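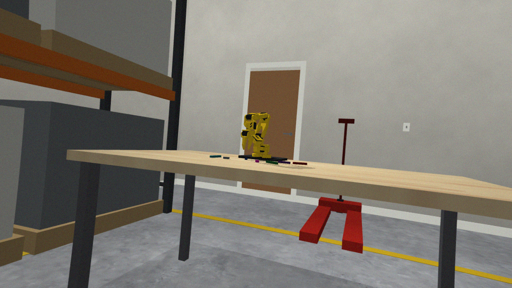

Fesuno releases its bench rules for small robot arms, free for anyone to use

For immediate release, August

I've been wanting to send this one out for ages, so forgive me if I go on a bit! Today we're putting our Small Arm Bench Rules up on the Fesuno website, free to download, free to print and free to scribble all over. I wrote a good chunk of them myself and I run the training side here, so I've heard every grumble there is about them (and I've made a few of my own).

Fesuno helps smaller warehouses and workshops get started with automation. Most of our customers don't have a safety engineer down the hall. They have a bench, a small arm and somebody keen, and the big standards can be pretty heavy going when that's where you're starting from. We still tell everyone to read the standards that apply to them. Our rules sit alongside those and cover the everyday stuff, like where things go on the bench, who's allowed to start a run and what gets written down afterwards.

The first draft came out of work we did with Wutex, who handle small parts, and it was a monster. It had 422 separate lines in it, plenty of them saying the same thing in a slightly different mood. Antoniadis, our partner on the training courses, went through it with a red pen and we cut and cut until it fit on 2 sheets. Those go up beside the bench, at eye level, and I'd much prefer people read them there than file them in a binder.

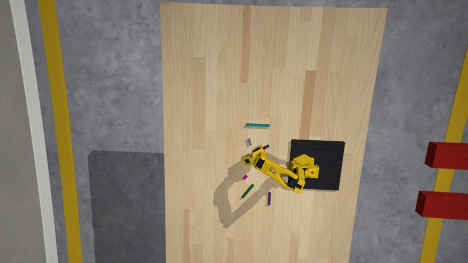
Rehearsing in simulation comes first in our rules, and it's the part I get most excited about. Before a new pick routine goes anywhere near a real bench, we ask that it be run 200 times on screen, with the pieces moved to new spots between runs. We want the awkward layouts in there too. A small magenta cube sitting in the arm's own shadow is a good one to include, and so is a thin teal stick lying out past the gripper, a very different shape to pick up. Every run gets logged, including the ugly ones, and the log has to name the program version and the layout used. If you change the gripper, the speed or the bench, your count goes back to zero. Yes, people groan at that!

Next come the rules for the real bench. The working area is marked out and everybody on shift knows where the marking is and what it means. Coffee cups, phones and spare tools stay off the tabletop (we've all done it). The stop button is tested at 7:30 each morning and the person who tested it signs the sheet. Only one person has control of the arm at a time, and handing over control is said out loud, even if you feel a bit silly saying it. Nobody reaches in for a dropped piece until the arm has been stopped.

We've also included a blank log sheet and a colour-coded checklist for new starters. Both were tried out with the crew at Podidard, who told us the first checklist was far too wordy and were quite right about it.
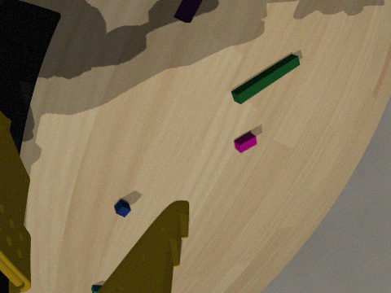 Can we skip the real bench checks if the simulation runs went well?

Please don't. Good runs on screen tell you the program is worth trying, and the bench checks still have to be done in full, starting at low speed, with a trained person at the stop button.

The rules can be downloaded from the Fesuno website now. We've also printed 500 laminated sets, and we'll post one to any workshop or training centre that asks, while they last. If you try the rules and something doesn't work for your bench, write and tell me. I read all of it, and the next version will be better for it.

Media enquiries and requests for printed sets can go through the contact page on the Fesuno website, marked "Bench Rules".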